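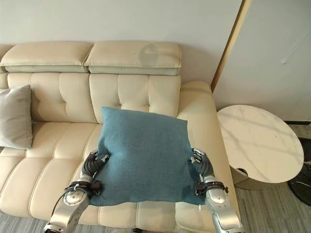 **Figure 3.** Square throw pillow with a soft, slightly fuzzy cover and a zipper pull at the lower seam, above the seat of a leather sofa.

### 3.2 Surface classes and sampling

Settled dust was collected in 40 living rooms in Jilton and Prukbridge during August. All of the homes were occupied at the time of the visit. Homes with fitted carpet in the living room were kept in the sample and coded separately, as carpet is a known source of fiber that can move to nearby furniture. The protocol follows the one used by Nyberg and Kwak in the Erkberg pilot, with two changes: the vacuum nozzle was replaced by a narrower one, and pillows were sampled apart from the seating on which they were found.

The second change affects how the results can be compared with older work. In the pilot, a sofa and everything on it were treated as one surface. A leather sofa with a woven or napped pillow then received a single dust load, although the two materials hold particles in different ways. Smooth leather gives up most of its dust in one pass. A fuzzy cover of the type in Figure 3 keeps a share of the fine fraction between its fibers, and repeated passes go on releasing it. Averaging the two produces a value that describes neither.

Each surface was therefore placed in one of three classes: smooth (leather, coated fabric), flat woven (cotton, linen, most blends), or raised (velvet, fleece, chenille, and other covers with a nap). Class was assigned by touch and by sight before any dust was taken. Where the first and second reader disagreed, Pimentel made the final call without seeing either earlier form. Removable covers were sampled in place. No cover was unzipped, and the filling was not sampled.

For flat areas a template with a 5 cm border was laid on the surface and the nozzle was drawn across the opening in parallel strokes, first along the long side and then across it. Pillows were sampled on both faces. Edges and corners were left out, as the template does not lie flat there and the sampled area cannot be stated with confidence. Filters were weighed before and after collection in the same room at the Godoy laboratory, following a full night of conditioning.

### 3.3 Stitched features

Seams, channels, and buttons collect more dust per unit area than the panels between them. The template method misses this, and the error grows with the amount of stitching. Figure 4 gives an example of a densely stitched piece: a long sofa in smooth, off-white leather, with channel stitching, a row of padded headrest sections separated by narrow seams, and backrest cushions that each have one central button with seams running outward from it. A panel sample from such a sofa will understate the load of the whole backrest.

To correct for this, seam length was measured with a flexible tape and seams were sampled separately with a crevice tip. The dust taken from seams was divided by seam length and reported as mass per meter. Buttons were treated as part of the seam that ends at them. In 29 homes the main seat had enough stitching for a separate seam sample; in the remaining homes only the panel value is reported. Evangelista and Bittencourt carried out all of the tape measurements, and each seam was measured twice, in opposite directions.

Counts under the microscope were stopped at 2,000 particles per filter. Fibers longer than the field of view were counted once, in the field where the first end was found. Clumps were broken up with a fine needle when possible and otherwise logged as a single object with a note.

**Figure 4.** Leather sofa with channel stitching and button tufting.

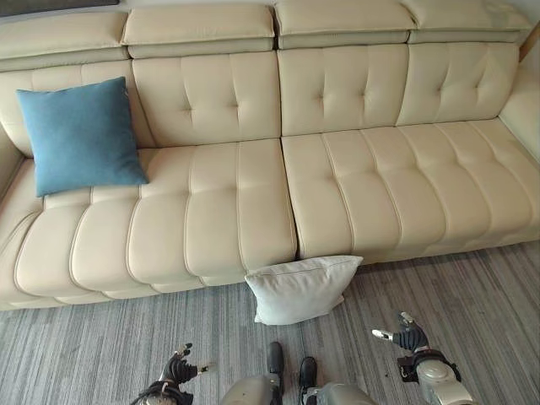

### 3.4 Treatment of missing values

Filters that were torn or dropped were excluded and not replaced by a second visit. When a seam value was missing but a panel value was present, the home was kept in the panel analysis and left out of the seam analysis. No values were imputed. Negative mass changes were set to zero for the summary tables and kept as measured in the regression models of Section 4.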